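# In praise of the egg tray

My refrigerator came with a little egg shelf molded into the door, and for years I used it because it was there. Then I bought a proper plastic egg tray, the big open kind that farm stands and bakeries use, and I have been a happier cook ever since. I want to make the case for it, because I think it's one of the best cheap things you can bring into a kitchen.

Start with the carton. I have nothing against cartons for getting eggs home. Once they're home, though, a carton is a closed door. You pick it up, and it feels sort of heavy, and you figure you're fine for the weekend. Then you're halfway into a cake and you lift the lid and find two eggs and a lot of cardboard. I did this over and over (once with guests already in the house!) and I blamed my memory every time, when I should have blamed the lid.

A tray has no lid. You walk past it with your coffee and you know how you stand. I can plan a whole week of dinners from one glance at the thing. Lots of eggs means a frittata, and a nearly bare tray means it's lentils tonight and a stop at the store tomorrow.

My friend Nii Ackah got me into this. He ran the breakfast counter at a café called Bonsu for 19 years, and he kept his eggs out where he could see them from the stove. The rule there was that you fill from the back and use from the front, and you never leave a gap in the middle of a row. I thought that was fussy until I tried it at home. It takes no effort at all, and the older eggs get used first without anybody writing dates on shells in pencil. I love a system that runs on where you put your hand.

And the colors! Mine is a loud yellow that goes with nothing I own, and I adore it. Kitchen storage has gone so gray and tasteful lately, everything tucked into matching bins with matching labels, and I'd like to speak up for bright plastic. You can find it at six in the morning. It cost me $4 at a restaurant supply place, it rinses clean under the tap, and the holes let it drip dry on the rack. Try that with pressed cardboard.

My brother-in-law, Adom Amegashie, thinks I've lost my mind. His view is that a tray eats up a whole shelf, and that a person living in an apartment has better uses for a shelf. He's right about the space. A full-size tray is wide, and if your fridge is already a game of Tetris you may want one of the smaller ones. His other point is that eggs pick up smells when they sit uncovered, and I'll give him that one too, so keep the cut onions somewhere else. I still say the trade is worth it, and I notice he asks me how many eggs I have before he drives over to make pancakes.
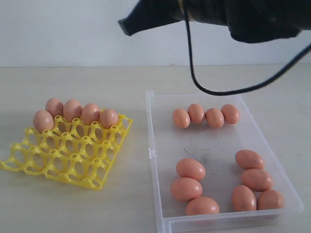
There's also the plain pleasure of putting eggs away. I used to shove the carton in and slam the door. Now I stand at the table and set them in one at a time, and I find the cracked one before it glues itself to its neighbor. The whole job takes a couple of minutes. Brown eggs look especially good lined up along a bright row, all slightly different, some taller, some rounder. My kids fight over who gets to do it, and so far we've lost only one to the floor.

If you want to try it, here's what I'd look for:

- Cups deep enough that the eggs don't rock when you slide the shelf.
- Open sides, so you can wash every corner.
- A tray that stacks on another one, for the weeks before holiday baking.

Measure your shelf first. I didn't, and my first tray went straight to a neighbor with chickens, who was thrilled.

I know there are fancier answers. There are clear drawers that roll the next egg toward you, and I tried one that my sister swears by. It was clever, and it jammed, and I had to take it apart with wet hands to get the last egg out. The tray has no moving parts. You put an egg in a hole, and it stays in the hole until you want an omelet. Mine has been going strong since July, and I've already picked out a green one for the second shelf.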